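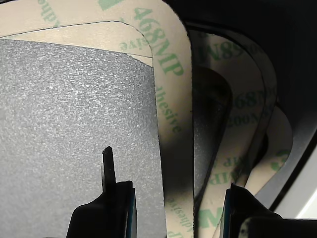
Gray sheets on their 468MP liners, with the gripper at the stack.

The planner at Anthorpe had a setting called patience, and the setting was 2. It had been 2 since August, when the software engineer typed it in as a placeholder and went to lunch.

Patience governed how many times the arm would try to separate one sheet from the next before it gave up and asked for help. The arm asked for help a great deal. It did this by lighting a lamp and writing a line in the log, and by the start of her shift the log had 431 lines, all of them reading GRASP UNCERTAIN, PLEASE ADVISE.

"It's very polite," said the man from Sundberg, who had sold them the perception package.

"It's the only one here who is," said the engineer.

The trouble was the lettering. Perception had learned to find the front liner by its green print, and it was proud of this. Then it looked past the front liner and found more green print, backward, and concluded that it was looking at a mirror. It reported the mirror at a confidence of 0.97. The planner, which had been told never to touch glass, folded the arm home and lit the lamp.

She wrote a rule that said there were no mirrors. Perception considered this and reported a window.

She wrote a rule about windows. The man from Sundberg remarked that the Kratochvíl release would handle all of it natively, and that it was coming soon, and had been for some time.

At the end of the day she deleted both rules and changed patience to 642, which was the largest number she felt she could defend in a meeting. The arm went back to the stack and put a finger to the gray sheet.

Attempt 1, said the log. Attempt 2. Attempt 3.

She pulled up a chair. At attempt 297 the planner wrote a line she had never seen before, and she had to search the source code to find out who had put it there. It was her.

MIRROR IS STICKY, it said. PLEASE ADVISE.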